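# The Trerer glove kit, after a month of wiping tables

I said in April that I wouldn't buy any more hand tracking hardware until the last lot had paid for itself. The last lot has not paid for itself. I have a Trerer kit now.

If you've missed the fuss, Trerer is the data glove line from Vunodgate, and the pitch is that you put it on, do ordinary chores, and end up with finger motion clean enough to train a robot hand. One glove is 1,198 dollars. The left hand is sold separately, like a garden gnome's fishing rod. I bought the right one.

The box has the glove, a cube that sits on the back of the hand, a long cable, a hub, a bag of spare finger caps and a quick start card that is quick because it leaves out steps four and five. Those are in a PDF. The PDF is behind a login. The login wants a serial number, and the serial number is printed on the inside of the glove, where your hand is.

Setup took me most of an afternoon the first time and 50 minutes the second. You fit the straps, screw the cube down, plug everything in, and hold your hand up while the software makes up its mind. Then you run the finger routine: flat hand, fist, thumb to each fingertip, flat hand again. If you bend your wrist halfway through, it sends you back to the start without saying why. I've now done the routine often enough that I catch myself doing it in line at the grocery store.

Tracking is split in two. The glove's own sensors handle the fingers, and a camera follows the cube to work out where the hand is in the room. The fingers are the good part. I was ready to be rude about them and I can't be. Small pinches come through, a slow squeeze on a spray trigger comes through as a slow squeeze, and the thumb (which my old Penrose set treated as a rumor) goes where my thumb goes. The hand position is fine until the camera loses sight of the cube, and then the virtual hand drifts off toward the ceiling like it has somewhere better to be.

My test jobs are all table jobs, spraying and wiping and folding a cloth, picking up a tool and putting it back down. They're dull, and they're what people say they want robots to do.
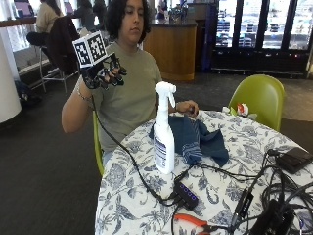
Killow wrote in under my first post on this to say that the cable is the real review. Fingers are a solved problem at this price, according to Killow, and what decides whether you keep using a glove is how many takes you throw away because the cord pulled at your wrist or dragged something across the table. Killow went through 300 takes from one kit and binned more for cable trouble than for bad tracking, and would like Vunodgate to sell a wireless version before selling anyone a carrying case.

I'd love to argue, but I went back through my own recordings and it's a fair complaint. Out of 517 takes I kept maybe two thirds, and a good share of the rejects have me stopping mid-wipe to unhook myself from the furniture. Running the cord up to the elbow with a couple of soft straps helped a lot. The straps are not included — I used the ones from a bike light.

Comfort is okay. The frame across the back of the hand is stiff for the first few sessions and then less so, or else I've gotten used to it. After an hour my knuckles would like a word. If your hands are small, order the small caps up front, as the medium ones rotate and you'll find your index finger pointing slightly at your neighbor.

The software subscription is the bit that annoys me. Recording is free, but exporting to anything other than Vunodgate's own format is on the paid plan after the trial. I found this out on the day the trial ended, with a folder full of takes and a mood to match. Support did answer within a few hours, politely, with a link to the pricing page.

Would I buy it again? The fingers, yes. If you already own a decent camera and you're patient with cords, it's the best glove I've had on, and the Penrose has gone back in its drawer. If you want to open a box and be recording by lunch, eat first.

I still haven't ordered the left hand. It's in my cart, though, and has been for about a week.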